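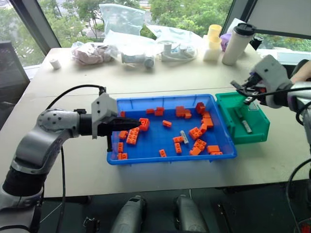 Re: [skellville] Sorting by color or by shape?

Hi all,

Sorry for the slow answer, Sewwandi, I've been up to my elbows in the train station all week (more on that below). But you asked the question I have the strongest opinions about in this whole hobby, so get comfortable!

Sewwandi Wijesinghe wrote:
> I finally bought the big mixed lot I was telling you all about in October. The
> seller said 2000 pieces and my kitchen floor believes him. Before I put
> anything away, do you sort by color or by shape? My sister says color
> because it looks nice on the shelf. I tried color last night and then
> spent ten minutes looking for one black hinge in a pile of black stuff.
> Also, does anybody wash theirs? They smell like somebody's basement.

Shape. Shape, shape, shape. I did color for years and had the prettiest shelf in Elon and I couldn't find a thing. Your eye can pick a red piece out of a drawer of mixed colors in half a second, but picking one small hinge out of a heap of black is miserable, as you found out. Your sister is right that it looks nice, though.

The one exception I make is plain bricks. Those I do keep by color, all sizes together, because when I'm building a wall I just want to grab and go. A heap of orange in a shallow blue tray is easy on the eyes at eleven at night, and I can push things around with one finger until the right length turns up. Deep bins are awful for this, everything good sinks to the bottom.

So for your lot, I'd do a first pass that's really rough. Plain bricks, plates, slopes, anything with wheels, anything that bends, people and their hats, and a "what even is this" box. Don't go any finer than that the first night or you will quit. I have seen it happen (it was me). Second pass, pull out whatever group is overflowing and split only that one. I started with fishing tackle boxes and ended up with 24 little drawers, and I still have a "what even is this" box and I'm fond of it.

On washing: yes! Lukewarm water, a squirt of dish soap, and a mesh bag if you have one. Keep out anything with a sticker, a motor or a battery box. Don't put them in the dishwasher, I warped a whole baseplate that way and it's now a very small ski slope. Spread everything out on towels and give it longer than you think, water hides up inside the tubes. If the basement smell is still there after one go, a second soak with a little white vinegar usually takes care of it.

Now, the station. Those of you who came to the last build night saw it with no roof. It has a roof! It also has a clock tower that leans, and I've decided I can live with the lean but not with the gap behind it, so I'll be taking the back wall down again. My running list for the station and both platforms says 3507 pieces, and that's before benches. If anyone has spare dark tan slopes, I'll trade almost anything for them except windows.

Two more bits of business while I have you:

The Kodikara Street block needs to be a little shorter on the corner side or the tram won't clear the bakery. We tested with the long tram and it scraped. Whoever has the bakery at home, could you take two studs off the awning?

And the Warnance bridge is still at my house. It's taking up the whole ironing board, so somebody please come and get it. Evenings after 6 are good, just text first so I can put the dog in the other room.

Sewwandi, bring the mystery pieces to the next build night, I love a mystery piece.

Marleny Cárdenas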